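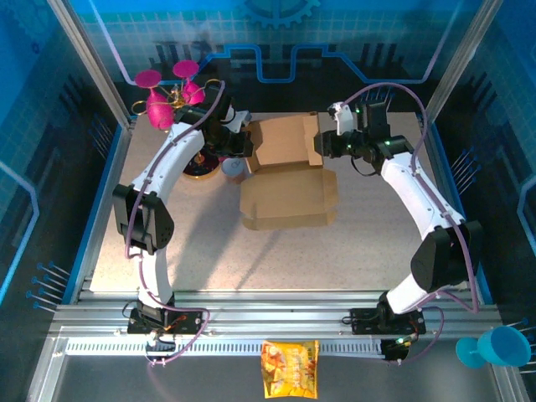
Drernima Party & Parcels – Cartons and Packing Team

The Panganiban Folding Carton (stock no. 2163)

We have been selling the Panganiban for longer than any other box on our shelves, and I am still very fond of it. It is a plain tan cardboard carton that comes to you flat, and you fold it up yourself on whatever table you have to hand. If you have never put one together before, it looks a bit of a muddle halfway through, with one flap standing up at the back and another panel lying low at the front, and you may well think you have gone wrong. Carry on! Press the creases firmly, bring the sides in, and leave the top flaps open until everything is inside.

Most of our customers buy it for party boxes, by which I mean the odd mixture of things that gets sent to somebody who couldn't come (or handed to somebody who could). A plastic wine glass goes in very nicely, and the cyan one is the colour people ask us for again and again. A small white cup is no trouble either, and neither is a bag of something salty. I like the yellow bags with the orange and red printing because they cheer up the inside of a brown box no end.

The trickier customer is anything on a stem. We have a magenta table decoration, two pink discs on pink stems joined up with thin gold wire, and opinion in our team is divided as to whether it looks more like a pair of goblets or a pair of flowers. Daiane Honorato is firmly for flowers. Whichever you decide, do wrap the gold loops first, quite loosely, in a sheet or two of tissue, and lay it on top once the heavier things are settled. Wine glasses travel best on their sides with a twist of paper around the foot.

Sold in packs of 13. Each pack comes with a folding sheet, which Consolacion Dela Peña rewrote in January after several of you wrote in about step two (thank you, you were quite right, the arrow was pointing the wrong way). Tape is not included. We suggest the Conda paper tape, as it tears by hand and goes in the recycling along with the carton.

Please keep your cartons flat and somewhere dry until you need them. A garage is fine in summer, but the board does go soft in a damp one, and then the creases won't hold however hard you press.

Larger orders – 80 packs or more – are sent out from our Dredevgate store and take a little longer, so do tell us your party date when you order. Precious Dimaculangan looks after these and will ring you back if you leave a number. Printed lids are available to order, in one colour only.

Returns: unopened packs, any time within 70 days. If a carton has arrived bent, keep the rest and let us know how many you need replacing.

Page updated 2/9/26 by Pacita Aquino. The older two-piece carton is no longer stocked, but we do still have spare lids for it.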